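Piveck, détergent neutre concentré pour surfaces de travail claires
Référence 1323
Fabricant : Grilero
Conditionnement : bidon de 2 litres, bouchon de sécurité, étiquette résistante à l'eau
Fiche mise à jour le 28 nov. 2020

Présentation

Piveck est un détergent liquide à pH neutre, sans parfum ni colorant, destiné à l'entretien courant des plans de travail, paillasses, tables d'atelier et mobiliers de salle de travaux pratiques. Il s'emploie dilué, à la lingette, au frottoir microfibre ou au pulvérisateur. La formule ne contient ni javel, ni ammoniaque, ni charge abrasive. Elle remplace l'ancienne version de la gamme, dont la viscosité posait des problèmes de dosage avec les pompes à course courte.

Le produit n'est pas un désinfectant. Lorsqu'une désinfection est exigée par le protocole du site, elle intervient après le nettoyage et après rinçage, avec un produit homologué à cet effet.

Types de salissures

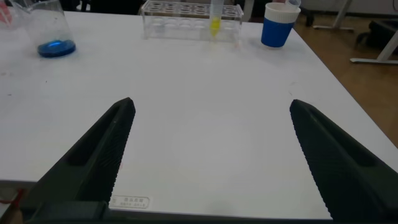

Les salissures d'un plan de travail se répartissent entre dépôts (poussières, traces de doigts, résidus secs), films gras et marques de frottement. Les deux premières catégories partent avec la solution diluée en un passage. Les marques de frottement demandent un examen préalable : sur une table blanche, quelques éraflures et salissures grises peu contrastées peuvent correspondre aussi bien à un transfert de matière qu'à une altération du revêtement. Faire un essai sur une marque isolée, avec une microfibre bien imbibée, temps de contact de deux minutes. Si la marque s'atténue, étendre le traitement à tout le plan. Si elle reste inchangée au second essai, il s'agit d'une rayure et aucun détergent ne la supprimera. Ne pas passer à l'éponge abrasive, qui matifie la zone et facilite l'encrassement ultérieur.

Supports compatibles
Stratifié haute pression
Résine phénolique compacte
Grès émaillé
Inox brossé ou poli
Verre
Polypropylène

Supports à tester au préalable
Peintures époxy de plus de cinq ans
Polycarbonate et acrylique
Linoléum

Supports exclus
Bois brut ou huilé
Pierre calcaire non traitée
Aluminium anodisé avec défaut de surface

Dosage

Entretien quotidien : 40 ml pour un seau de huit litres d'eau froide.
Remise en état : 40 ml par litre d'eau tiède, rinçage obligatoire.
Pulvérisateur : préparer la solution d'entretien quotidien et la renouveler chaque jour.

Le bouchon doseur Cuervo se visse directement sur le bidon et délivre 40 ml par pression. Il est vendu séparément. Le surdosage n'améliore pas le résultat et laisse un film légèrement collant, visible en lumière rasante.

Solutions colorées
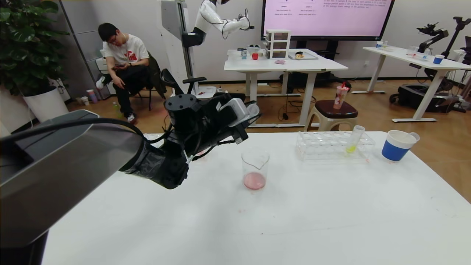 Les colorants en solution aqueuse constituent le cas le plus fréquent en salle de travaux pratiques. Le délai d'intervention compte davantage que la concentration du détergent. Un fond de liquide rose dans un bécher à bec et quelques taches rose pâle sur le plateau autour de lui représentent une quantité de colorant très faible, mais sur un support clair le moindre résidu se voit. Absorber d'abord avec un papier sec, sans étaler, de l'extérieur vers le centre. Appliquer ensuite la solution d'entretien, laisser agir, essuyer, rincer. Si une auréole subsiste, recommencer avec la solution de remise en état. Les taches anciennes de colorant sur joint silicone ou chant poreux ne sont pas récupérables avec ce produit.

Avant toute intervention, identifier le liquide répandu. Les acides, bases, solvants et réactifs oxydants relèvent de la procédure de déversement du site et non du nettoyage courant. Ne jamais verser Piveck directement sur un produit non identifié.

Mode opératoire, plan complet

1. Retirer la verrerie, les portoirs et les gobelets. Vérifier que les tubes sont bouchés ou vidés selon la consigne en vigueur.

2. Dépoussiérer à sec, du fond vers le bord avant.

3. Appliquer la solution en bandes parallèles, avec un léger recouvrement. 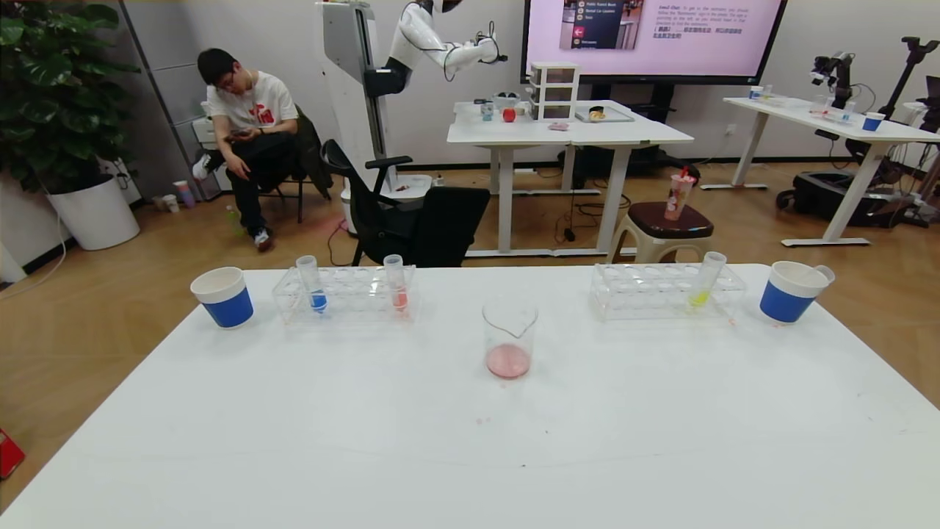
4. Laisser agir sans laisser sécher. Réhumidifier si nécessaire.

5. Essuyer avec une microfibre propre, pliée en quatre. Changer de face à chaque bande.

6. Rincer à l'eau claire et sécher, y compris les chants et la face inférieure du rebord.

Caractéristiques

Aspect : liquide limpide, incolore
pH pur : neutre
Moussage : faible
Miscibilité à l'eau : totale
Stockage : local ventilé, hors gel, bidon fermé en position verticale
Conservation après ouverture : jusqu'à la date portée sur l'étiquette

Précautions

Porter des gants en nitrile pour la manipulation du concentré. En cas de contact avec les yeux, rincer abondamment à l'eau et consulter la fiche de données de sécurité. Ne pas mélanger avec un autre détergent, y compris de la même gamme.

Livraison et commande

Vente à l'unité ou par carton de quatre bidons. Palette complète : poids brut 71 kg, gerbage interdit. Les commandes passées avant le 15 décembre sont expédiées depuis le dépôt Treltell. Les commandes suivantes partent à la réouverture du dépôt.

Produits associés : bouchon doseur Cuervo, microfibre tissée Grilero, support mural pour bidon de 2 litres.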